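Speed limit when the arm reaches into a bin?

Pudell
Hello all, we've a KUKA arm picking odds and ends out of a deep grey bin, and I'd love to know what speed people allow while someone is standing nearby - our house rule says 600 mm/s, which feels brisk to me.

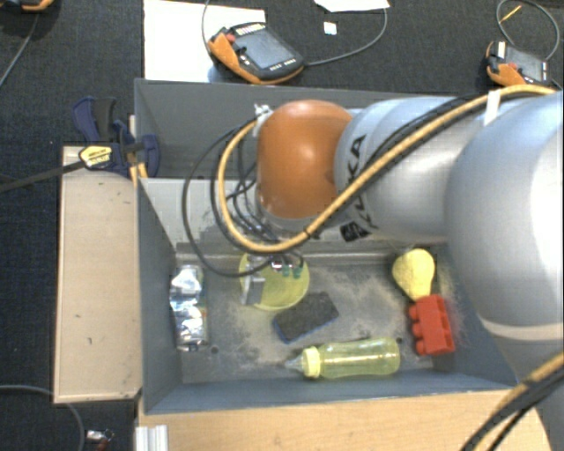
I should add that there's no fence yet, only a taped line.

Chenxi Xiao
Go down to 250 or less for teaching, please, and do a proper risk assessment before anything else!

Lei
We use 10 per cent. Never had bother.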